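Packing a Shared Box in a Small Bedroom
Student project report, course in Everyday Design

12 shares
3 comments

1. Why we chose this topic

Our group wanted to study a very small task that people do at home without a plan. We decided on packing a gift box for a child. In my family such boxes are sent to younger cousins, and each time the same question appears: how to put a book and many snacks in one box so that the child sees both when the cover comes off. My partner in the project was Zlata Pavliuk. I wrote the text, and she made the tables, which are kept separately.

We worked with one box and one book. The snacks were bought in a shop on Ukstead Street and also taken from what we had in the kitchen. We did not have a free table in the apartment, so all packing was done on a bed. At first I thought this is only a practical detail, but later it became a part of the results.

2. Materials

The box is shallow and dark, with low sides. The book is pink, in Chinese, and it is for children who learn to talk and write from pictures. It lies flat and takes most of the bottom. The snacks are of different shapes: an Oreo package, a Snickers bar, a long narrow yellow packet, small clear packages and others. We did not choose them by size. We wanted a normal mix, as a person would have at home.

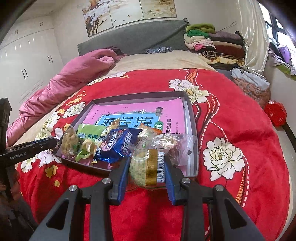
The first rule we wrote down was that the book must go in before everything else. With the book on top, the snacks make hills under it and the cover does not lie straight. With the book at the bottom, it works as a second floor of the box and the snacks have a flat place. The disadvantage is clear. The snacks hide the title, and the child may think the box contains only sweets.

3. Method

We made 8 trials. In each trial one person packed and the other wrote notes. After every trial the box was emptied. We tried three ways of packing.

Rows: the snacks are put side by side across the lower half of the book.
Edges: the snacks go along the walls and the middle stays open.
Free: the person packs as she or he likes, without any instruction.

Each trial had a limit of 15 minutes, but we never needed all this time. The longest one was a free trial, and it took 14 minutes, as Zlata changed her mind many times about the yellow packet.

4. Observations

Rows were the fastest way. The hand moves in one direction and there is little to decide. However, the packages with a crimped end need more place than it seems, and the last one in the row often slides on its neighbor.

Edges looked better to both of us, and the title of the book could be read. A stiff bar is good for this, it stays along the wall. Soft packets are more difficult. They fall toward the middle, or they lean over the wall and finally go out of the box.

In the free trials we both started with rows and then moved some things to the edges. I did not expect that we would do the same.

The bed was also important. A blanket is not flat, and when a person leans with one hand near the box, the box turns a little and light packets move. We also noticed that snacks waiting for their turn were put very close in front of the box, and after some time it was hard to say which ones were "in" and which ones were "out." In 2 trials a packet was forgotten for this reason.

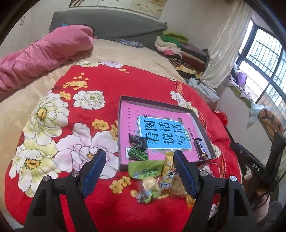
Lukian Hnatiuk wrote to us after the class presentation that he would keep the waiting snacks on a plate or in a bowl, so they can not mix with the packed ones. He also asked why we did not put the book standing against one wall. In his opinion a box for a child should be a little messy, and our rows reminded him of a shop shelf.

We tried the plate after his message, outside of the counted trials. It helped with the forgotten packets. The standing book was not possible with these low walls.

5. What we would change

We would use a harder surface, for example a large tray under the box. We would also ask a person who does not know the project to pack, and a child to open the box and tell us what she or he noticed first. The report on the second part, with a deeper box, will be given in June.

Like (9) Reply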